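Save files and cloud sync in Bristik Rally

I have now played Bristik Rally on a tablet and an old phone for long enough to say something useful about how it stores progress. The store page covers the cars and the tracks in some detail and the save system in one line, so these are my notes.

The game keeps 2 separate records. The first is the profile, which holds money, unlocked cars and championship position. The second is the ghost data, one file per stage, recording your best run for replay. Only the profile goes to the cloud. Ghosts stay on the device that made them, and there is no export option in the menus.

A profile is small. Mine is 198 KB after finishing the Andach championship on medium difficulty. Ghost files vary with the length of the stage. The folder is capped at 500 MB, after which the oldest ghost is removed without a message. I found this out when my Prothero Hill Climb ghost stopped appearing on the start line. The time was still in the table, but the car was gone.

Syncing happens when you return to the main menu, and at no other point. If you close the game from the results screen, the race is saved locally but not uploaded. Open it on a second device after that and you will be offered the older profile. Play one race there, go back to the first device, and you get a conflict box with two buttons, "Keep this" and "Keep other". It shows the date of each profile but not the time, so two sessions on one day look the same. Check the money total before you press anything. 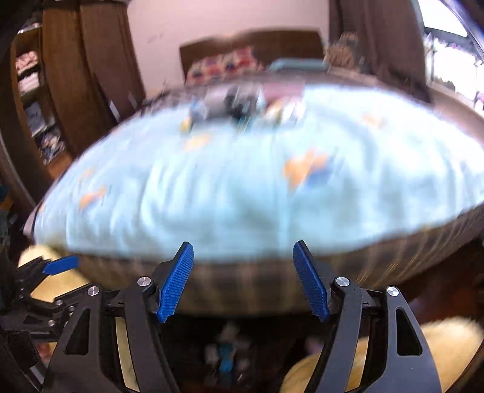 Posted by Zikness | November 19, 2024 | Filed under: Mobile racing

Controller settings are part of the profile too, which is a mistake in my view. Tilt sensitivity that suits a phone is far too quick on a tablet, and each sync overwrites it. I use 14 on the phone and have to change it every time I swap. The March update was meant to separate these settings. It did so for sound and graphics but left steering where it was.

My routine now is to back out to the main menu, wait for the small arrow icon to stop turning, and then close the game. I have had no conflicts since. Ghosts I treat as temporary. Next I want to see what a full reinstall does to the stage times, as they seem to be held in the profile but I have not tested it.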